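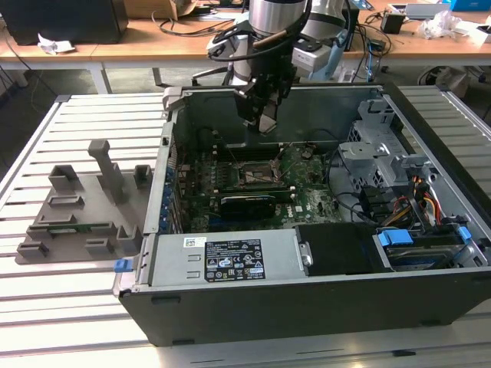 Fesau, October

Goltico teardown kit - worth it?

ramslot_rick
We strip old office desktops. Looking at the Goltico kit - arm, wrist cam, gripper, printed tray for the memory sticks. Quote is 1,758 a month, 12 month minimum. Anyone running one?

bever_bench
Have one on trial til Thursday. Memory is fine. Tray does its job, stick lies flat on the blocks. The CPU side is what I'd ask about. Lot of stuff crowded in there - levers, slots both sides, frame.

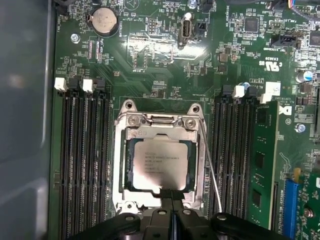

Photo: bever_bench / wrist cam

bever_bench
Fingers right at the socket there. Not much room once you're down between the slots.

uzorfan
For that money I'd pay a person. Pulling RAM takes seconds. Also did you look at the Uzor one, they let you go month to month

ramslot_rick
Uzor wanted us to build our own fixtures. Pass.

uzorfan
Its a plastic tray. Print it.

coldsolder
Disagree w/ uzorfan. We do 200 boxes a week and people quit over it. Sore thumbs, cut knuckles. I'd take slow and boring.
But ask what happens when you switch models. A Dell today, something else tomorow. Is teaching a new case in the price or extra?

bever_bench
Extra after the first 2. Should have said that.

uzorfan
lol there it is

coldsolder
Still not a dealbreaker if your stock is mostly one model. Ours is.

ramslot_rick
Ours isnt. Maybe five kinds on a good day. Will ask them for a price per model, and a shorter term. bever can you post your cycle time on the CPU step when the trial's done?

bever_bench
Sure. Friday probably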